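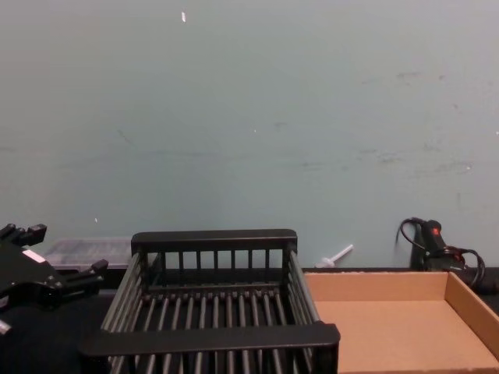
Storage box with its lid on, against the wall.

Section 3. Setting up the Pendari parcel scale

Read this section before you plug in the scale. Setting up takes 10 minutes, plus the warm-up time in step 5.

1. Choose a firm, level surface away from fans, heaters and open windows. A draft across the plate will make the reading drift.

2. Lift the scale out of the carton by its base. Do not lift it by the plate.

CAUTION: Remove the red shipping screw from the underside before putting any weight on the scale. Leaving it in will damage the load cell, and this damage is not covered by the Trandier warranty.
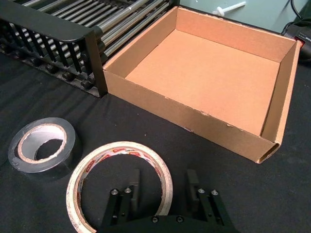
3. Turn the four feet until the bubble sits inside the ring. Tighten the lock nuts by hand - a wrench will strip them.

4. Plug the adapter into the scale first, then into the wall outlet. The display counts down and settles at zero.

5. Leave the scale switched on for 26 minutes before calibrating.

Note: If the display shows E207, the plate is touching the housing. Lift the plate off, turn it a quarter turn and set it back down.
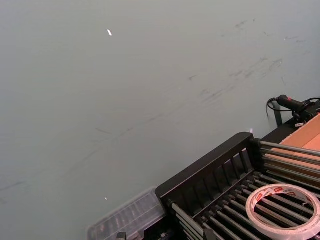
6. Hold down CAL until the display flashes. Place the 400 g test weight in the center of the plate and wait for the beep. Remove the weight and press CAL again.

7. Weigh the test weight once more. If the reading is off by more than one gram, repeat step 6.

Weighing with a container

Put the empty container on the plate, press TARE and wait for zero. Then add the items. The tare value is lost when the scale is switched off.

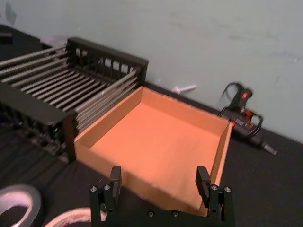

Open cardboard tray, empty.

Note: The Sanna battery pack is sold separately. See Section 4 for fitting.

Section 3 last revised Sunday, November 25, 2018, V. Juntunen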